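Drallinska Round Side Table, Black Marble Pattern

From the Sastitz range. In stock, ships in one flat box that is heavier than it looks.

The Drallinska is a round table with a black top and white veins running through it. It does what a table does. It also makes a cheap glass of juice look like it was ordered from a menu, and we have yet to find a living room that objected.

We keep one set up in the showroom all year, mainly so people can put their keys on it and then forget them.

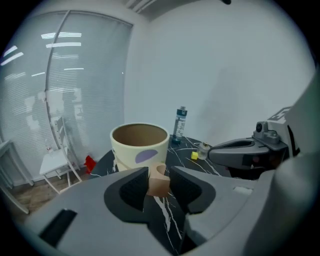 Dark tops frighten people, and we understand. The worry is that everything you own will vanish into the black. Pale things do the opposite. The cream planter practically glows against it, and even the little yellow cube holds its own beside the glass bottle. If your belongings are mostly charcoal, consider the Drallinska in ash, or new belongings.

What fits on it

The top takes a planter, a water bottle and the small clutter of a normal evening. It will not take dinner for four. One customer, Saron Wubshet, wrote to say she had managed dinner for 2 plus a cat, and we have decided to accept this as a product rating.

Size and weight

Top: 25 inches across
Height: 18 inches
Weight: 46 pounds boxed
Assembly: 9 bolts, one hex key, included

Lift with a friend. The hex key is the usual hex key, and it will join the others in your drawer.

Planters and pots

The table is sold bare. For something to stand on it, look at the Tomić planters, which come in cream and in a green we have stopped trying to name. A plain cylinder with a thick rim works best on a round top. It doubles as a place to drop small items you intend to deal with later.

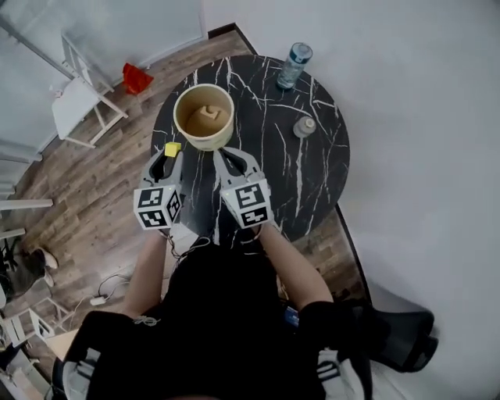 Care

Wipe with a damp cloth and dry it right after, or the dark surface will show every streak you left. Dust shows too. Use coasters under anything cold. Bremex felt pads for the feet are sold separately and are worth having on a wood floor.

Delivery and returns

Orders go out within 2 working days. November is slower, so order early if family is coming. Returns are accepted for 46 days in the original box, which you will have thrown out by then. Call us anyway and we'll send another.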